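Prurley Event Ticketing: a review from the folding table by the door

Our parent support group runs one real fundraiser a year, a dinner with a silent auction and a band made up largely of dentists. Until this July we sold tickets by envelope. You gave Edin Golob cash, he gave you a nod, and on the night he tried to remember your face.

This year we signed up for Prurley, on the advice of my cousin, whose choir swears by it. I was put in charge because I once fixed the office printer.

Setup took me one evening, most of it spent on the logo. Prurley wants a square one. Ours is the shape of a canoe. I ended up with the middle third of it, which reads "rent Supp" and looks like a notice from a landlord. The rest was painless: name of event, price, number of seats, a box for dietary needs. The box accepts 50 characters, and several of our guests have more dietary needs than that.

Selling went well. People bought tickets at two in the morning, something Edin never offered. Each buyer gets an email with a code, and the organizer gets one too, with a little cheering sound if you leave the app open. Turn that off before you go to a funeral. 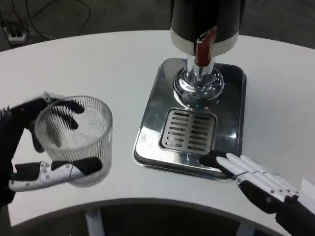 Seating is where I started to lose my good nature. The table planner lets you drag guests onto circles, and the circles hold 8 or 10. The hall's tables seat nine. I wrote to support and heard back from someone very pleasant who suggested I put an invisible guest at each table. I did, and for a week the kitchen had them all down for the chicken.

Check-in at the door was the best part. I had one phone, Maeve Ó Dubhghaill had the other, and we scanned codes while the line shuffled in. It moved. The scanner does sulk in dim light, and Maeve had to walk 16 people over to the coat rack, where there's a decent lamp. Two guests had printed their codes at the size of a postage stamp. Those we let in on looks.

Now the money. Prurley takes its fee from the buyer unless you tell it otherwise, and the switch for telling it otherwise lives under "Appearance." I found it after the last ticket sold. Abdul-Rahman Laryea, who paid for a whole table, has mentioned the fee to me twice, both times while smiling. The payout landed in our account when they said it would, and the report matched the bank to the penny.

What I'd like fixed: the nine-seat table, the canoe logo, the location of that switch. An auction tool would be nice as well. We ran ours on clipboards, and a bid for the fishing weekend is still being argued over on account of the handwriting.

Would I use it again? Yes, and I've been told I will. Four stars. Edin gives it two, and has kept the envelopes.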